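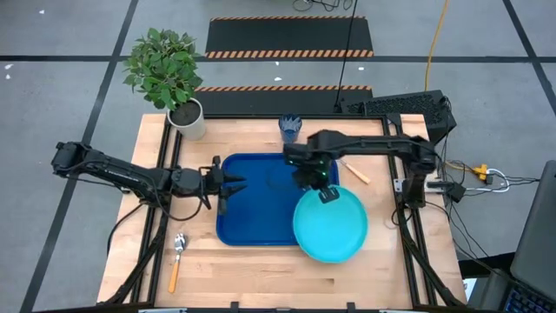
連続ドラマの「記憶係」という仕事　Ntombi Nkunaさんに聞く
掲載：12/13/25

Ntombi Nkunaさんと初めてお話ししたのは電話で、こちらは五分で済む確認のつもりだったのに、気がついたら夕飯の支度の時間を過ぎていた。登場人物の誕生日をひとつ教えてもらうだけの用件が、その人物の母親が若いころに住んでいた下宿の話になり、下宿の大家が飼っていた犬の名前の話になり、その犬の名前が途中で一度変わってしまった事件の話になった。あんまり面白かったので、今度はちゃんと時間をいただいて、Udvilleまで会いに行くことにした。

Nkunaさんは、制作会社Hokoduraで連続ドラマ「Mokoena」のストーリー管理を担当している。肩書きはストーリー・エディターなのだが、現場では「記憶係」で通っているそうだ。放送された全291話の中で、誰が誰に何を言ったか、どの家の玄関がどちら向きに開くか、あの人はコーヒーに砂糖を入れるのかどうか。そういうことを覚えておいて、脚本家から聞かれたら答え、聞かれなくても、まずいと思ったら口を出す。

「口を出すほうが難しいんですよ」とNkunaさんは笑う。「脚本家は一晩かけて、いい場面を書いてくるんです。読むとこちらも泣いてしまう。泣きながら、でもこの人、去年お兄さんとはもう和解していますよね、と言わなければいけない。ひどい役回りでしょう」

最初から記憶係を目指していたわけではない。学校を出て入ったのは、ケーブル局Prukthorpeの視聴者対応の部署だった。電話と手紙を受けて、要約して、関係する部署に回す仕事である。当時の「Mokoena」はまだ始まったばかりで、視聴率もふるわず、届く手紙のほとんどは放送時間を元に戻してほしいというものだったらしい。以前その枠でやっていた園芸番組のファンが、たいそう怒っていたのだという。

「その園芸番組のファンの方が、だんだん『Mokoena』を見るようになったんです。怒りの手紙を書くために見ているうちに、続きが気になってきたんでしょうね。文句のあとに一行だけ、ところであの娘さんは汽車に間に合ったのですか、と書いてあって。私、その一行がうれしくて、返事を長く書きすぎて上司に叱られました」

その長い返事が、Hokoduraのプロデューサーの目に留まった。ドラマの細部をこんなに覚えている人間が局にいるなら借りたい、という話になり、ひと月の手伝いのはずが、そのまま移籍になった。9月のことで、引っ越しの荷物より先に台本の箱が新しい部屋に届いたのをよく覚えているそうだ。

仕事場を見せてもらった。壁一面が台本の棚で、背表紙の色がシーズンごとに違う。緑のシーズンは人気があって、しょっちゅう誰かが借りていくから、背が白っぽくすり切れている。机の引き出しには手書きの人物カードが入っている。パソコンにも同じ内容の資料があるのだけれど、Nkunaさんは紙のほうを先に引く。

「検索は、言葉を知っていないとできませんでしょう。紙はめくっていると、探していないものに当たるんです。この前も、郵便局長の奥さんの旧姓を調べていたら、彼女が泳げないと書いた古いメモが出てきて。ちょうどその週の脚本で、湖で泳がせるところだったんです。冷や汗が出ました」

泳ぐ場面はどうなったのか。脚本家に電話をすると、しばらく黙ったあと、それなら泳げない人が湖に入る話にする、と言ったそうだ。湖の回は今期の中でも評判がよく、私も見ていて、岸で靴をそろえて脱ぐところで胸がつまった。あれがもともとは、ただ楽しく泳ぐだけの場面だったとは思わなかった。

脚本を書いているのは四人で、それぞれに癖がある。家族の食卓が得意な人、けんかが得意な人、誰もしゃべらない場面をやたらと書きたがる人。四人目は最近加わった若い人で、まだ初期の話を全部は見ていない。Nkunaさんは、あわてて全部見なくてもいいと伝えたという。

「全部知ってしまうと、怖くて書けなくなる時期が来るんです。私がいるんだから、あなたは好きに書きなさい、と言いました。まあ、その結果、直すところは多いんですけれどね。亡くなった人が電話に出たりしますから」

ここでお茶を淹れ直してくださって、しばらくドラマと関係のない話になった。Udvilleの冬の風の強さ、駅前の映画館がまた開いたこと、お互いの腰の具合。映画館では古い喜劇ばかりかけているそうで、Nkunaさんは仕事の帰りに最終回にすべりこみ、筋の矛盾を見つけても誰にも言わなくていい幸せを味わうのだという。録音を聞き返すとここがずいぶん長くて、我ながらあきれた。

話を戻して、視聴者からの手紙のことをうかがった。今も届くのかと尋ねると、届きますとも、と棚の下の段を指す。去年一年で4,000通。メールも混じっているが、紙の手紙も根強い。矛盾の指摘がいちばん多く、次が登場人物への伝言だそうだ。

「伝言は、困るけれど好きですね。彼に、あの女とは別れなさいと伝えてください、とか。俳優さんにではなくて、役のほうに言っているんです。そういう手紙は脚本会議に持っていって、読み上げます。脚本家たちは照れたような顔で聞いていますよ」

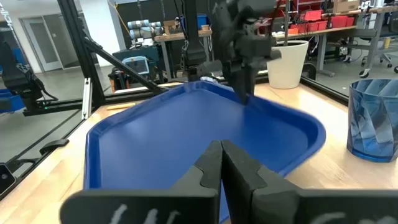

視聴者から指摘された間違いは、その後の放送で訂正するのですか。

「小さなものは黙って正しいほうに戻します。大きなものは、話の中で理由をつけます。どちらにするかは、脚本家とプロデューサーと私で相談して決めます」

例の犬の名前は、後者だった。下宿の大家の犬は、初登場のときと二度目の登場で名前が違っていた。間が二シーズンも空いていて、Nkunaさんが着任する前に撮り終えていた回だったので、止めようがなかった。放送の翌朝から電話が鳴り、園芸番組のファンだった例の方からも、便箋にびっしり書いた手紙が来た。

「それで、大家さんが犬を二つの名前で呼んでいたことにしたんです。機嫌のいい日の名前と、悪い日の名前。誰が思いついたのか、もう本当にわからないんですけれど、みんな自分だと言っています。そのあと、大家さんがどちらの名前で犬を呼ぶかで、その日の下宿の空気がわかるようになって、ずいぶん助けられました」

失敗の話をもうひとつ、とお願いすると、今度は少し考えてから、自分が覚えていたのに言わなかったことがある、と話してくださった。主人公の父親が、若いころに一度だけ家を出ていたという設定である。ごく初期の回に、せりふ一つで出てくるだけだ。第三シーズンの終わりに、父親が「私は一日もこの家を空けたことがない」と言う場面が書かれた。Nkunaさんはすぐに気づいた。

「でも、あのせりふがとてもよかったんです。演じている方も、読み合わせのときから声が違っていて。私、その晩カードを持って帰って、台所で眺めて、翌朝もとの引き出しに戻しました。ずっと気になっていました」

それに気づいて手紙をくれた視聴者が、一人だけいた。責める調子はまるでなく、お父さんは嘘をついたのですね、私の父もそういう人でした、と書かれていた。Nkunaさんはその手紙を会議に持っていき、黙っていたことも一緒に打ち明けた。そこから生まれたのが、母親が古い切符を見つける回である。脚本を担当したのは、誰もしゃべらない場面を書きたがる、あの人だった。

「あの回の台本は薄くてね。受け取ったとき、残りはあとから届くのかと思いました」

私は今46歳で、「Mokoena」を見始めたのは祖母の家の居間だった。祖母は録画というものを信用せず、放送の時間になると電話の線を抜いた。その話をすると、Nkunaさんは身を乗り出して、おばあさまは誰がお好きでしたかと聞く。郵便局長です、と答えると、ああ、とうれしそうにうなずいて、引き出しからカードを一枚出して見せてくださった。砂糖は二杯、雨の日は左ひざが痛む、字は下手だが宛名だけは丁寧に書く。祖母に見せたかった。

この先の話も少しだけ聞いた。もちろん筋は教えてもらえない。ただ、記憶係の後を継ぐ人を探しているのは確かで、Hokoduraの若いスタッフが一人、週に何度か仕事場に来てカードの引き方を習っているという。教えるのは楽しいですか、と聞いてみた。

「楽しいですよ。でもね、その子のほうが物覚えがいいんです。先週も、私がカードに書いた誕生日が違っていると言われましてね。調べたら、私の間違いでした。あなたがお電話で確認なさった、あの誕生日です」

そんなわけで、以前この欄に載せた郵便局長の娘の誕生日は、春から秋に訂正させていただく。取材のあとは駅まで送ってくださり、改札の前でまた下宿の大家の話になって、私は電車を一本逃した。次の電車を待つあいだに聞いた、大家の最初の結婚の話は、まだ放送されていないので書けない。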